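About Us – McKinnon Street Sewing School

We teach people to sew. Some of them arrive having never threaded a needle, some arrive with a wedding dress half cut out and a look of mild panic, and we're very happy to see both!

Kirsten Fehr started the school with 10 students, four borrowed machines and a cutting table that was a bit too low for everybody. She'd been making costumes for community theatre and kept getting the same request from cast members: could you show me how to do that? So she did, one evening a week, and the evening classes grew into daytime classes, and then a Saturday kids' program that still fills up faster than anything else we run.

Kwaku Antwi joined a few years later to teach tailoring. He trained in menswear and he loves a good pocket – ask him about welt pockets and you'll want to have a cup of tea ready. His trouser course is the one our returning students talk about most, and a fair number of them have now taken it twice, once for wool and once for linen.

What we teach

Our beginner course is called Famen. It runs for six evenings and covers straight seams, hems, zips, buttonholes and reading a paper pattern without losing heart. You'll go home with a tote, a cushion cover and an elastic-waist skirt or pair of shorts in whatever colour you like.

Ovden is the next step up. That one is for people who can already sew a straight line and want their clothes to fit properly. We spend a lot of time on darts, sleeves and making a test version in cheap cotton, and everyone gets their own set of measurements to keep.

We also run a monthly mending night, which costs nothing. Bring the jeans, bring the jumper with the moth hole, bring the coat lining you've been ignoring since last winter. The big machines are free to use and there's always a teacher in the room.
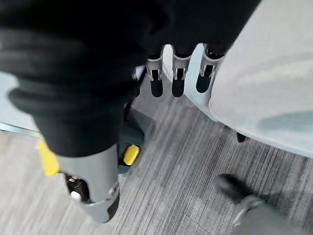
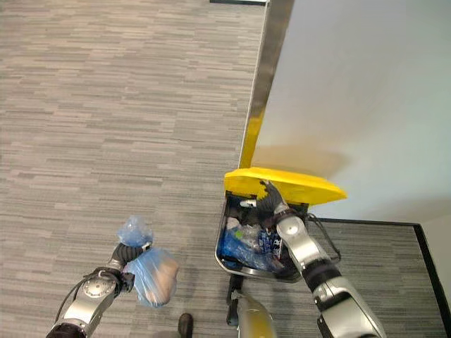
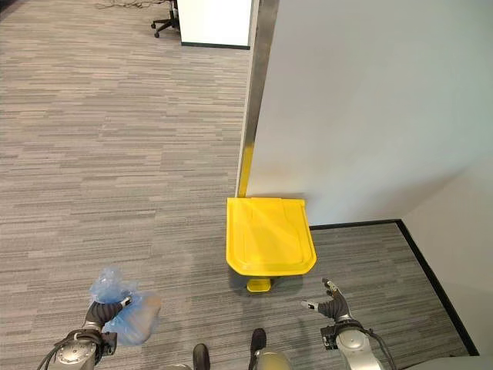
Do I need my own sewing machine?
Every student has the use of a school machine during class, and that's included in the fee. If you'd like to learn on your own, you're welcome to bring it, along with the manual and foot pedal.

Our fabric library

One thing we're really proud of is the Starnetti shelf, named after the shop that gave us its leftover stock when the owners retired. It began with 112 bolts and people have been adding to it ever since. Students can take up to 2 metres per course for practice pieces, and the remnants go to the kids' program, where they become puppets, pencil cases and some truly remarkable hats.

We keep a pattern collection too, with 1540 envelopes sorted by garment and then by size. A lot of the older ones are from the seventies and the instructions can be pretty brief, so have a chat with Kirsten before you cut into anything you paid good money for.

Come and see us

You can drop in during any mending night to meet the teachers and try out a machine before you enrol. The new term's classes open for booking on 28 March 2026, and the kids' program has its own waiting list, so please put your child's name down early. Concession rates are available for every course – just mention it when you book.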